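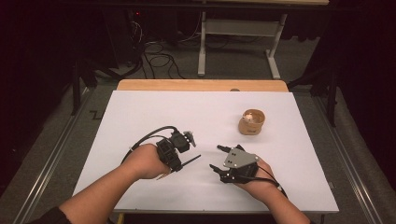

OMVILLE, October

The second feature from director Gijs Van Damme runs 104 minutes and contains 74 cuts. The average shot therefore lasts well over a minute, a pace more common in gallery work than in a crime film. "Trastden" is a crime film all the same. It has a stolen ledger, a missing bookkeeper and a debt collector named Kramer, who spends most of the first act waiting in a parked car.

Van Damme wrote the script with Jeanine Bakker, who also edited. Their earlier film used a handheld style and a nearly constant score. The new one has locked shots and eight music cues, none longer than 20 seconds. Dialogue was recorded on set, and very little of it was replaced later. In the ferry sequence the engine covers several lines, and the mix leaves them covered.
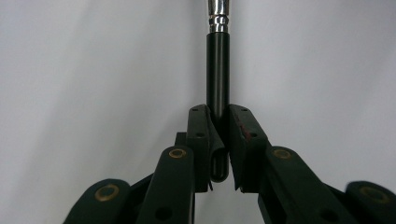
The method works best in the middle section, where Elia, the bookkeeper's sister, searches an office while a cleaner works in the next room. Van Damme holds both spaces in a single wide composition. The viewer has to decide which half to watch, and the sound gives no help. Bakker says the first assembly had close-ups of the desk drawers. She removed them a week before the mix.

The last act is weaker. Kramer explains the ledger in a long speech that repeats what the office search has already established, and the camera has no reason to stay on him for almost all of it. A subplot about the harbor lease is dropped without a resolution. The final shot returns to the parked car on a Sunday morning, with the driver's door open and the radio on.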